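Cigarette Smuggling Through Kudport: What I Found This Term
Savita Tripathi

I picked untaxed cigarettes for my project thinking it would be the easy topic – everybody else wanted cocaine or guns! Then I got stuck into the Kudport customs ledgers and lost most of June to them.
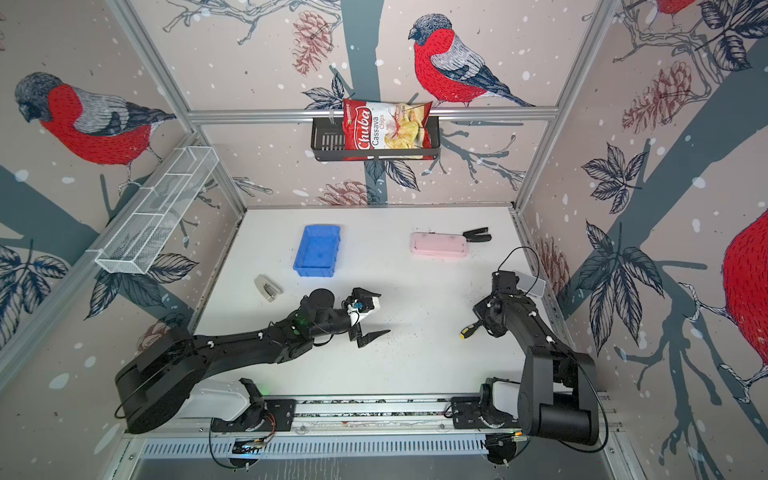 The ledgers list 2,401 seized cartons over six years, and more than 300 of them came off one ferry line, the Furkov route. The money ends up with the same gangs that run the loan sharks in Ham (my hometown, so yes, I got a bit carried away).
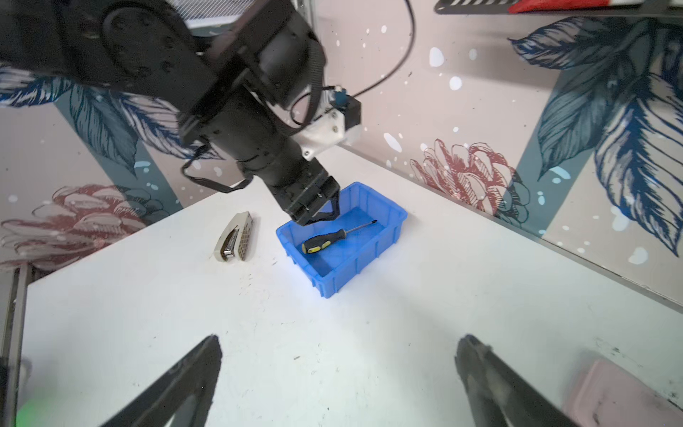
Hiding places were my favorite part of the reading. Most cartons were behind van door panels, and all it takes to open one of those is a screwdriver like the one in the blue tray. Inspectors at the port get maybe seven minutes per van, so a lot must go through. My next step is comparing Kudport's seizures with the price lists that Vedance publishes.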